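September 29, 2019

The Great Rag Sort

So I finally did it. I dumped the whole cleaning cloth drawer out on the bed and went through it, piece by piece, with a podcast on and a pot of tea going cold next to me. I've been putting this off since last November, when Lenka Bednárik came to stay, opened the drawer looking for a dish towel, and found one sock, half a pillowcase and a thing that used to be my college sweatshirt. She was very polite about it. She dried the plates with paper towels.

My rule going in was simple: if I wouldn't wipe a clean glass with it, it goes in the grubby pile. The grubby pile got tall very fast! Old T-shirts mostly (they make great floor rags, so they're staying, but under the sink with the bucket where they belong). The waffle ones I bought at Drunby shrank into little stiff squares and I am letting them go. The yellow ones from my mother will outlive all of us.

Then there's the folding question. I used to be a stuffer. Iveta Charvát folds hers in thirds and stands them up in a row like file folders, and I always thought that was a bit much for something you mop up soup with. Well, I tried it and now I'm a convert, sort of. It works beautifully with flat cotton. It does not work with anything soft and floppy, which slides down into a puddle the minute you pull out its neighbor. For those I've gone back to a basket, no folding at all, just drop them in. I love opening that basket.

I also gave each color a job, which I'd been meaning to do forever. White for glasses and windows, gray for the stove, yellow for the bathroom, and pink for dusting. Pink is my favorite, that faded dusty rose that goes with everything and hides nothing. I do the bookshelves with it, and the lamp, and the leaves of the rubber plant when I remember it exists.
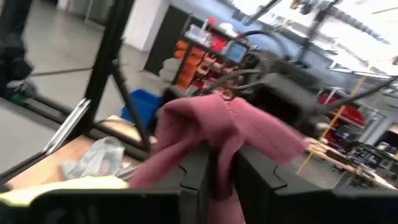 Dusty rose, all bunched up. My favorite color for a dusting cloth.

Washing them is the other half of it. I do a separate load, warm, no fabric softener (it leaves a film and then your windows go streaky, ask me how I know), and I hang them over the shower rail. The pink ones go in with the reds the first couple of times until I trust them. I lost a perfectly nice white pillowcase learning that one.

The sock is still unaccounted for, by the way. It's navy with a little green heel, and if its partner is at your house, Lenka, I'd like it back. Next weekend I'm doing the drawer with the batteries and the birthday candles, so wish me luck, and if you have a good system for tiny loose things please leave it in the comments!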